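The Wolden group says its household policy now finishes 285 of 429 kitchen tasks without help, and people in my field have been passing the figure around as if it settled something. I have read the paper twice and I don't think it does.

Start with the training set. Danilo Cabanatuan and his coauthors collected 3,000 demonstrations, which sounds like plenty until you reach the appendix and learn that most came from one apartment. The test kitchens were "unseen," but three of them share its floor plan. A fair test would have started with a layout the builders never chose.

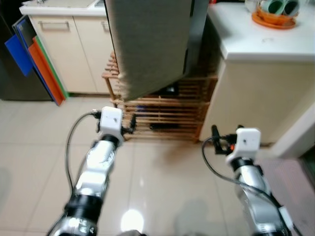

Then there is the matter of what counts as finished. Under the paper's rules, an operator may reset the arms once per task and the run still goes down as unassisted. I asked Maribeth Tan, who ran a similar trial at Erkine, whether her lab allows that. "We did for a month," she said. "Our numbers looked great."

None of this makes the work bad. The grasp recovery part is clever – I would use it myself – and releasing the failed runs was decent of them. But a second lab should repeat 50 of these tasks, in homes picked by someone else, with no resets. Until then I'd leave the 285 out of my slides.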